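In Defense of Tape on the Table

My brother-in-law thinks I've lost it, and he may have a point, but I'm going to make my case anyway. I believe in putting tape on tables. Blue painter's tape, the kind you're supposed to peel off and throw away once the trim is dry. I put it down on my work table and I leave it there for months, and I think more people should.

It started with a sewing project (sort of – I was really just cutting up old canvas for tool rolls) and I got sick of measuring every single piece. So I laid down a few strips, up and down and across, and suddenly I had boxes. Pieces that were cut went in one box, pieces that needed hemming went in the next, and the scraps went at the end. I finished 33 of those tool rolls in November and I didn't lose a strap. If you know me at all, you know I lose straps.

Now, the usual advice is that you need organizers. Trays, bins, those little drawers that stick in humid weather. I went and looked at a modular tray system from a company called Grumberg and the set I wanted came to $135, and it would have taken up half the table all by itself. And what happens when the next job needs bigger sections? You buy the bigger set, I guess. With tape you pull up a strip and move it over. I can redo my whole layout while the coffee's brewing, and a roll lasts me ages.

People get hung up on how it looks, and I do understand that. Tape gets ratty. It tears, you patch it, the patch doesn't quite line up, and somebody walks in and asks if you're in the middle of painting. Lines drift, too. I've never once gotten a whole set of strips to run straight, and I used a yardstick the first couple of times! But a work table is a place where you work. I don't want one so nice that I'm scared to set a glue pot on it, and I've visited enough garages with gorgeous, spotless benches to suspect that the owners do their real fixing on the kitchen counter. 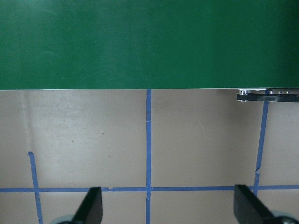

The other complaint I hear is that a line on a table doesn't hold anything. There's no wall! A marble would roll right across it! All true, and I wouldn't sort marbles this way, or beads either. For small round stuff, get a muffin tin. But most of what lands on my table just sits where I set it, and what I need is a reminder of where I meant to set it. You'd be surprised how much a strip of blue will boss you around. I catch my own hand moving a pair of pliers two inches over so they aren't on the line.

Yannick Caron, who taught the bookbinding class I took at Mevach, wouldn't let us start until we'd cleared a square in front of us, and he hated it when anyone's stuff wandered into the neighbor's space. He'd have loved tape. We had eight people at one long table and a constant low-level war over bone folders – I still think mine went home with somebody else.

I'll admit to a couple of limits. Don't leave it on a finish you care about, and don't leave it in a sunny window, where the glue bakes on and you'll be scraping with your thumbnail for an hour (ask me about my mother's sideboard). Press the ends down hard, too, or your sleeve will catch one and roll it up into a sticky little curl. And skip the bargain rolls. I bought a cheap one once and it came off in confetti.

I've also tried masking tape, chalk, and a grease pencil. Chalk lasted one afternoon and ended up on my elbows. The masking tape was fine but too close to the color of the table, so I kept missing the lines at night. Blue shows up, and that's pretty much my whole argument for blue.

So try it before you spend money on trays. Make the boxes bigger than you think you need, live with them for a week, then move whatever's bugging you. Mine are due for a change anyway, because I've promised my sister a quilt and those pieces are huge.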